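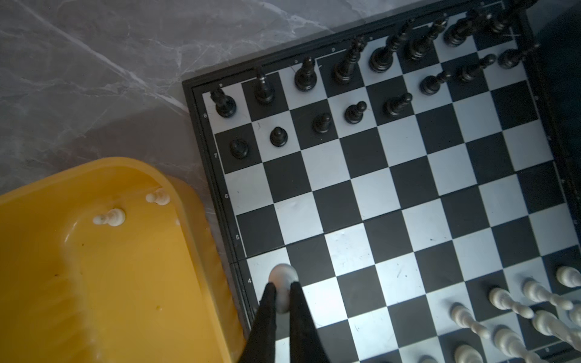

Rokeya Talukder wrote:
> Are we still playing off the yellow tees for the November stroke round? The
> sheet in the clubhouse says blue. Also, does my handicap from Bavby carry
> over or do I need three new cards?

Yellow tees, Rokeya. The sheet is the old one and I'll swap it when I'm next in. Your Bavby handicap carries over as long as it's current, so no new cards needed.

Other things for the round:

The field is capped at 54. Groups of three, first group off at 7:40 am. If you want an early time, reply to me off-list.

The 9th green is still being re-turfed along the left edge. Play the temporary green and putt out as normal. If your ball finishes in the roped area, take a free drop at the nearest point of relief, no closer to the hole.

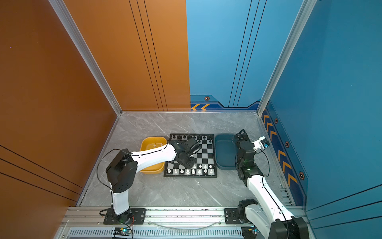 Carts are limited, so please share. Inano will have up to 2 spare sets of clubs for visitors, both right-handed.

The Debnath Cup is decided on the same cards. Countback is on the last nine, then the last six. Anyone colouring in their own scorecard dots, please do it in pencil.

Jonatan Sandberg
Match secretary, Altach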